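How I Clean a Bolt-Action Rifle After a Range Trip

I put this off for years. I'd get home, lean the case in the closet and tell myself I'd do it tomorrow, and tomorrow was usually October. Then my groups started opening up and I finally sat down and learned to do the job right. It takes me one evening cup of coffee now, so no excuses!

First things first. Bolt out, magazine out, look in the chamber, then stick your little finger in there and feel it too. Ammo goes in another room. I do this even when I unloaded the rifle myself at the range (especially then, because that's when you get lazy).

What you need:
A one-piece coated rod in your caliber
A bore guide that fits your action
A jag and a bronze brush
Patches, more than you think
Powder solvent and copper solvent
A light gun oil
A cradle, or something padded to hold the rifle still

My cradle is a Vanda, the cheap one with the rubber forks, and it has held up fine. For powder solvent I use Cludia. It smells like an old garage but it works. Open a window either way, and put on gloves.

Set the rifle in the cradle with the muzzle a little lower than the action. You don't want solvent running back into the trigger or soaking into the bedding. Slide the bore guide in where the bolt was and make sure it seats.

Wet a patch with powder solvent and push it through from the chamber end, all the way out the muzzle. Take the patch off before you pull the rod back — dragging that grit back down the barrel is the thing you're trying to avoid. Do two or three of these and they'll come out black. That's normal.

Now the brush. Wet it, and give it eight full strokes. Go all the way out before you reverse, never change direction inside the bore. Rinse the brush when you're done or the solvent will slowly eat the bristles.

Let it all sit while you go wipe down the bolt. I use an old toothbrush on the lugs and the bolt face, then a tiny dab of grease on the back of the lugs. Tiny! Then run dry patches until they come out mostly clean.

Copper is a separate job and I don't do it every trip. On my rifle I wait until 200 rounds or until accuracy drops off, whichever comes first. Blue streaks on the patch mean there's copper coming out. Follow the time on the bottle and don't leave it in overnight. (A bronze brush or brass jag will turn patches blue too, so use a nylon brush and a plastic jag for this part or you'll be chasing your tail.)
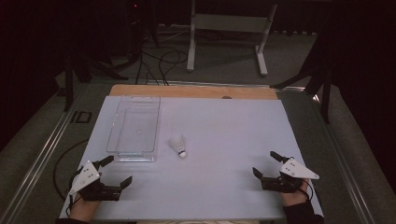
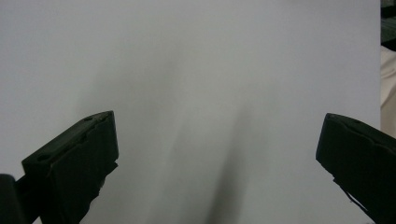
Once the patches look good, run one with a light coat of oil, then a dry one behind it. Wipe the outside of the barrel with an oily rag, anywhere your hands have been. Before the next trip I push one more dry patch through to get any leftover oil out. My first shot from an oily bore always lands high, and I like to fire a couple of foulers before I shoot for score anyway.

Last thing, write it down. I keep a little notebook in the range bag with the round count and what I cleaned.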